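Usamos cookies para mejorar tu visita. Aceptar | Configurar

Coser en casa sin enredos – trucos rápidos

Por Javiera Riquelme

Hilo corto, siempre. Del largo del antebrazo y ya. Si lo cortas más largo se anuda, se deshilacha, pierdes la tarde. Para botones de abrigo, hilo doble y un poco de cera de vela.

Agujas curvas: para tapizados, cojines ya rellenos, pantallas de lámpara. Entras y sales por el mismo lado de la tela. Se giran con la muñeca, no se empujan.

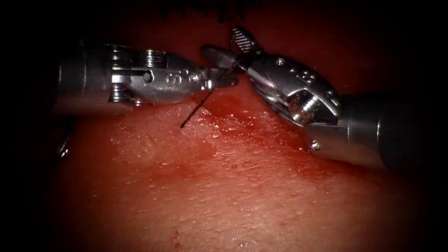 Aguja curva e hilo oscuro, entre dos instrumentos.

Las mias las guardo en un corcho, punta adentro. Compré un surtido de 12 en Firkimport y todavia me dura.

Dobladillo de cortina: cuélgala una noche antes de marcar. El lino se estira – me pasó en julio, tuve que descoser todo.

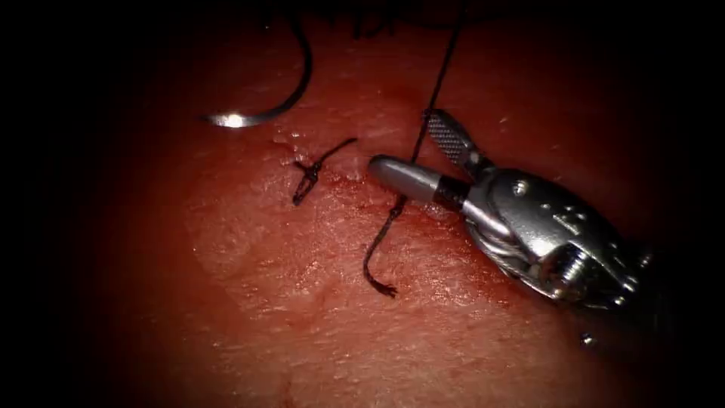
Y plancha antes de coser, con vapor si la tela aguanta. Alfileres atravesados, cada palmo. Remate: dos puntadas en el mismo sitio y esconder la cola dentro del doblez.

Tijeras de tela solo para tela. Papel jamás!!

Artículos relacionados
Quitar cera del mantel
Cremalleras que se atascan
Ordenar botones en frascos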